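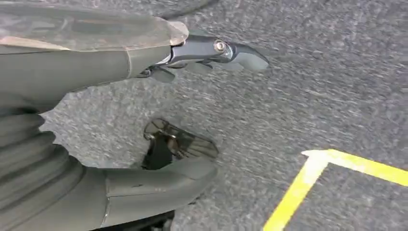

What is a premature baby?

Most babies grow inside their mum for nine months. A baby who is born more than three weeks early is called premature. Some people say "prem" for short.

Premature babies are small because they have had less time to grow. Their skin is thin and they get cold easily. Their lungs may not be ready to breathe without help, and many of them cannot suck well enough to drink milk.

What happens in hospital?

The baby goes to a special ward called a neonatal unit. "Neonatal" means newly born. Very small babies lie in an incubator, a clear box that keeps them warm. It has round holes in the sides so that nurses and parents can reach in.

Milk can go down a thin, soft tube into the baby's tummy. Sticky pads on the chest let the nurses check how fast the heart is beating.

Can I visit?

Brothers and sisters can often visit, but each hospital has its own rules. Wash your hands first, and stay at home if you have a cold. You could draw a picture for the baby's cot.

When will the baby come home?

Usually when the baby can feed, breathe and stay warm without machines. This can take days, weeks or months. You can ask a nurse anything you want to know.

Last updated: 3 Jun 2025

Related pages
What does a midwife do?
Why do babies cry?
Twins and triplets
Going for a scan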